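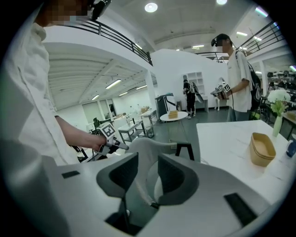

Words by Salamatu Ofori

Ashok Thakur says the grippers will teach a robot to clear a lunch table by April. I have heard that sort of thing before.

His group at the Brendbridge workshop builds them by hand – white shell, curved gray finger pads, a marker cube on top. The parts bill stands at $1,867. They have logged 201 grasps and thrown out 89.

"The bad ones are useful too," Thakur says. Maybe. The robot arm is still on order, and I would like to see it lift a cup.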